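Community > Days Out > Tech and Factory Visits

Is the Flenano open day worth it with kids?

Posted by Hutapea

We're thinking of going to the robot open day at Flenano on Thu 21 May. It's a long drive for us and my two are easily bored. Do you get to see the robots up close, or is it mostly talks?

Skilix

I went to the November one. There was a short talk, then they took us to the arm stations in room 226. This was the one my daughter liked best. 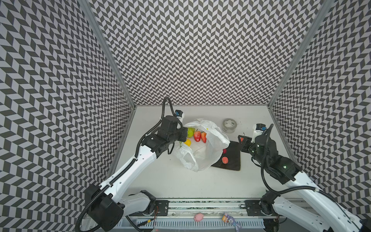

Two arms, a bag and some fruit

Visitors stay behind a line, but you can see fine from there. The arms are slow, so tell the kids that first. Staff were happy to take questions. A second screen next to the station shows what the wrist camera sees, and mine stood at that longer than at the arms.
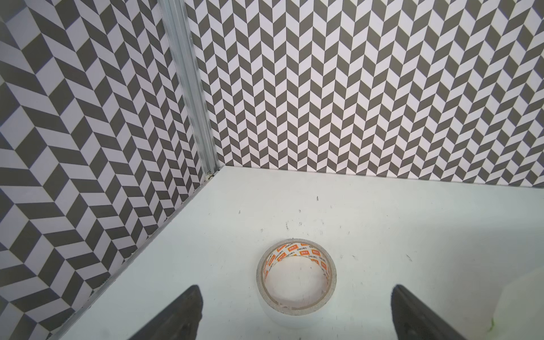

Get there before the first group goes in. After that the wait was long and there was only one bench. Parking is behind the building.

Zekimberg

Bus 520 stops outside. No food there when I went, bring your own.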